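Speaker notes: "The Small Stuff on the Bathroom Counter"
Plaltbridge library evening series, May
Fuad Habte

Slide 1. Title

Wait for the people at the back to find chairs. Do not start with the joke about the hotel shampoo. It died in Jorwood and it will die again.

Say who I am: I help people clear out their homes for a living, and my own bathroom cabinet is held shut with a hair tie. Get that out early. Somebody always asks.

Slide 2. The drawer

Ask for hands: who has a drawer they open only as far as the first jam? Pause. Let the couples look at each other.

The Berhe house, which I have permission to talk about as long as I leave out the garage. Three people, one bathroom, 849 items when we had everything out on the floor. I counted because counting is what they pay me for. 79 of them were hair elastics. There was one hair, on one elastic, that all three denied.

Point to make: people think they have a storage problem and go buy boxes. Now they own boxes.

Slide 3. Start with what you touch every morning 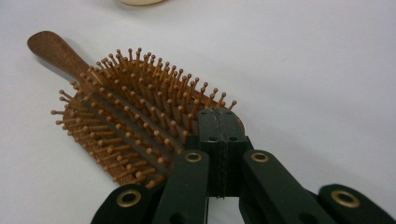 Most tidying advice starts with throwing things out, and I've watched grown adults freeze over a dried-up nail polish. I start at the other end. Take out the things you used today. Put them on a bare surface. That's your bathroom. Everything else is a museum, and you're paying the heating.

Usually it's under a dozen things. Toothbrush, brush or comb, face cloth, whatever you put on your face and hope about.

Brushes get their own minute. Pull the hair out with a comb, bottom to top. A wooden brush doesn't go in the sink to soak, however good that feels -- wood swells, and a cushioned pad holds water. Damp cloth, drop of soap, then leave it pins down on a towel overnight. Someone will say they've soaked theirs for years and it's fine. Congratulate them and move on.

(If running late, skip the bit about my aunt and the boar bristles. It's four minutes long and she comes out of it badly.)

Slide 4. The container question

Sip of water here.

This is where I lose the room if I sound like a catalog. So, plainly: a container earns its place if you can see into it, reach it with one hand, and wash it. The matching set from Lavovley with the bamboo lids fails on the first and, in my bathroom, on the second. I own the set. It cost me 100 dollars and it currently holds other lids.

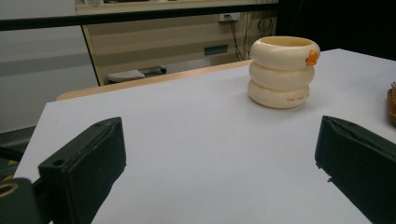 Adults want their counter to look like a spa, and then they have children, or guests, or a sense of humor, and something silly moves in. Let it. My rule is one silly thing per surface. Take the cream cup up on the screen, the one built like three pool floats in a stack, with an orange duck head on the side of the top ring. Nobody's designer picked that. But it's open at the top, you'd never mistake it for anyone else's, and a six-year-old will put a toothbrush back in it, which I can't say for bamboo.

The trouble with ridges is the gunk that settles between them. Old toothbrush, warm water, every couple of weeks. Yes, you may keep one old toothbrush for this. The Berhes had eleven.

Slide 5. Homework

One drawer, tonight, before bed. Empty it onto a towel. Put back only what you'd go out and replace tomorrow. The rest goes in a bag with the month written on it, and the bag goes somewhere annoying.

They'll ask how long it takes. About 400 seconds if you don't read the labels. Everyone reads the labels.

Slide 6. Questions

Expected: expired sunscreen (toss it), perfume as decor (your business), spouses (not my department).

Room has to be empty by 8:30. Stack the chairs and get the adapter back -- the last one is still in Jorwood.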